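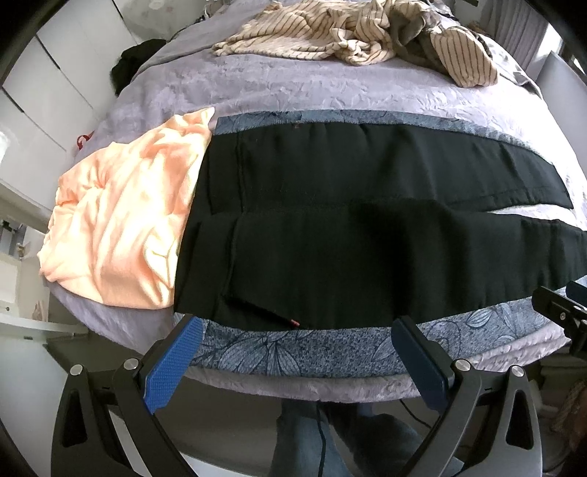 Last updated: 5/5/18

The case for counting demonstrations less and describing them better

Research on teaching robots to handle clothing has settled into a habit of reporting one number first. A paper or a project page states how many demonstrations were collected, and the reader is expected to judge the work by the size of that figure. It is the position of this essay that the habit is doing harm, and that funders and reviewers should ask for something else.

The method at issue is by now familiar. A person carries a gripper by hand, with a camera fixed to it, and performs a household task in an ordinary home. The recordings are used to train a policy, which is then run on a robot arm fitted with the same fingers. The appeal is plain. No arm has to be moved into a bedroom, and the person can work at close to a natural pace. Bedrooms, kitchens and laundry corners that would never have admitted a robot can be recorded in an afternoon.

The Tresar project, in which our group took part, adopted this method for garment folding. The first collection ran to 1365 demonstrations. By the standards of the field that was respectable, and the first report said so in its opening line. The policy trained on it was disappointing. It folded light shirts on plain surfaces with fair success and failed on nearly everything else, and dark trousers were the worst case of all.

Bereket Alemayehu, who led the review of the collection in April, took the step that should have come first. He set the success figures aside and read through the recordings one at a time, noting the garment, the surface under it, the light, and what else lay within reach of the fingers. His finding was that 601 of the demonstrations had been made on the same table, under the same lamp, with garments from the same box. They were sound recordings. They were also very nearly the same recording, and the policy had learned that table thoroughly.

A second, smaller collection followed. It held 276 demonstrations, made on beds and sofas in homes as they stood. Operators were asked not to tidy beforehand and to leave patterned covers in place. The policy trained on this smaller set did better on dark trousers than its predecessor, and it did better on surfaces that neither collection contained. It did somewhat worse on light shirts. We report that loss because it is real, and because it would have vanished had we published only an average.

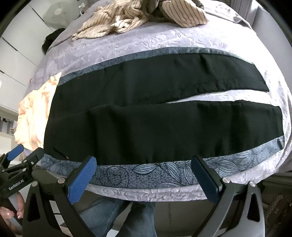 Does a smaller and more varied collection remove the need for a large one?

Our results do not support that claim; they show only that repeated recordings of one setting added little, and a large collection with the same variety would very likely have done better than either of ours.

The difficulty with cloth deserves a plain statement. A cup keeps its shape when it is moved. A pair of black trousers does not, and on camera its layers run together. The edge that the fingers must find may be marked by nothing more than a faint seam. When the cover beneath is printed with leaves or scrolls, there are strong lines everywhere except where the policy needs one. A human operator resolves this without effort, partly by touch and partly by knowing how trousers are made. The camera records neither. What it can record is the approach an operator chooses, and that choice is informative only if operators have been placed in settings that force them to choose.

Three objections have been put to us, and each has some merit.

The first is that variety is hard to measure, whereas a count is not. This is true. The Habte protocol, which we used for the second collection, asks for a short written note on every session: garment type, color, surface, lighting, and other items nearby. It is crude. Two operators will sometimes write different notes for the same bed. Even so, a crude record of the right thing is of more use to a reader than an exact record of the wrong one.

The second objection concerns cost. Sending operators into homes takes longer than keeping them at a bench, and colleagues at Girkico have argued that the same money would buy several times as many bench recordings. We accept the arithmetic. We would ask in return what those recordings are for. If the aim is a robot that folds at a bench, the bench is the proper place to collect.

The third objection is the most serious. Homes differ in so many ways that when a policy improves, it is difficult to say which difference was responsible. Our second collection changed the surface, the light and the clutter together - and we cannot separate their effects. A follow-up trial on the Rornen arm, limited to 50 attempts, suggested that the surface mattered most. A trial of that size can suggest and no more. We would welcome a controlled study by another group, and we will share our session notes with any group that undertakes one.

Our recommendations are modest. Reports on collections of this kind should state the number of distinct settings beside the number of demonstrations. Results should be given by garment and by surface before any average is offered. Session notes should be released with the recordings - imperfect as they will be - and reviewers should be willing to return a paper that lacks them.

None of this requires new equipment. The Tresar session form has been shortened to a single page, and operators now complete it before leaving the room.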